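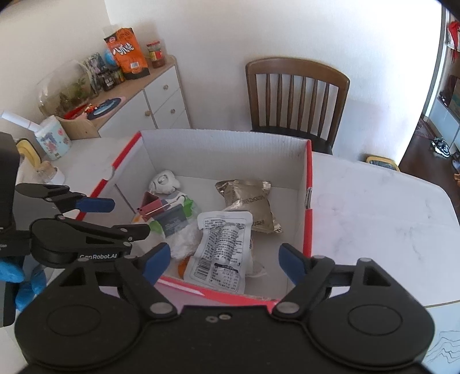 The Long Way Around a Snack Box

By the third hour of watching someone take things out of a box and put them back in, you begin to have opinions about the box. Mine has a red rim, and I have come to resent it.

Imelda Soriano does not resent it, or hides it well. She runs collection for Pallow, a small outfit that gathers examples for robot learning, and she has spent most of a working year persuading people to do household chores slowly, in gloves, with a gripper in each hand. The work takes place in homes and in rented rooms made up to look like homes, and the two are harder to tell apart than you might think. The rented rooms are tidier. In a real home there is always a bag of snacks on the cabinet and a pair of shoes in the next room.

The task on the morning I visited is known on the schedule as "mixed box." A cardboard box goes on the table with a jumble of things in it: snack pouches, a small plush item, a plastic figurine, whatever else was in reach when the box was packed. The person holding the grippers reaches in, closes the blue finger pads on something, lifts it out, and sets it down. Later it all goes back. Each pass is recorded from the grippers themselves, so the learning system gets the view it would have if it had hands and had somehow been talked into this.

"People think we're teaching it what a bag of chips is," Soriano told me. "It can have a name for the bag. I want it to know what to do when the bag slides under the other bag."

A pouch sliding under another pouch is, I learned, a fine thing to have on record. So is a corner that gets in the way, or a packet that turns as it comes up, or a long hesitation over which of two items to go for first. The first batch Pallow ever delivered, back in August, had very little of this. The collectors had been told to be careful, and they were. They laid each object out with daylight on every side of it and picked it up like a museum piece. The system trained on those examples did very well with museum pieces. Shown a box that a person might have packed, it went in from above, stopped, and stayed stopped.

So the instructions changed. The current sheet runs to 2 pages and was written largely by Soriano, in a tone I would call maternal if my mother had worked in freight. Do not tidy the box before you begin. Do not shake the box to improve it. If you drop something, pick it up with the gripper and keep recording. If you drop it on the floor, stop, and mark the pass. Do not talk to the objects. (The last one was added by hand, and she declined to say who it was for.)

Holding the things is less natural than it looks. I had a turn, under supervision, and found that a person who has been picking up snacks successfully for several decades can lose the skill in under a minute. Your own fingers do a lot of quiet work that you never signed off on. They feel for the edge, they squeeze a little, they let go a little. With a gripper you get two pads and a decision. My left hand kept arriving where my right hand already was. I pinched the wall of the box twice and lifted it, contents and all, with what I am told was excellent form.

"We can use that," said Soriano, and then, after looking at it again, "We can't use that."

The count on the wall that day stood at 3,902 accepted passes, with 626 set aside. The ones set aside are a mixed lot. Some were stopped partway. Some were fine in every respect except that the person's sleeve was in them from start to finish. Soriano has watched a great many of them through, at normal speed, on the grounds that a machine learns from whatever you give it and she would prefer to know what that is. She keeps a private list of favorites, including one in which a collector passes the same packet from hand to hand four times for no purpose that she or the collector has been able to work out.

There is a live argument in the trade over how much of this anybody needs. Clukier, which buys examples for its sorting arms, likes volume, and asks for the same box again and again with the contents stirred. Berkham wants fewer passes and more rooms - a different table, a different lamp, a different idea of what belongs on a cabinet. Soriano leans toward Berkham, though she sells to both and is polite about it. Her view is that the hundredth pass at one table mostly teaches you about the table. She once had a set of 100 passes come back from a client with a note saying the system had become superb, provided the box was red.

That is why the boxes now change, and the tables too, and why she has a standing agreement with a storage place in Sayce, where a shelf of ordinary clutter waits its turn to be ordinary somewhere else. She buys it in lots. She has become choosy about packaging. Foil is good, as it crumples and throws the light about. Fluffy things are good because they give way. Anything thin and stiff is a nuisance to grip, so she buys plenty.

I asked how she would know when there were enough examples. She thought about this while repacking the box, which she did by hand, quickly, without looking at it, dropping a gold bag on top of a white one and shoving the lot to one side with her wrist. It took maybe four seconds. It was by a wide margin the best handling I had seen all day, and no part of it was recorded.

"When they stop asking for more," she said, and went to find the next collector, who was at the sink trying to get a glove on.

The afternoon's task was the same box. I stayed for two more passes. On the second, a packet went in upright, leaned slowly against the side, and fell over after the gripper had left it. The collector looked at Soriano. Soriano wrote it down as accepted, and they went on.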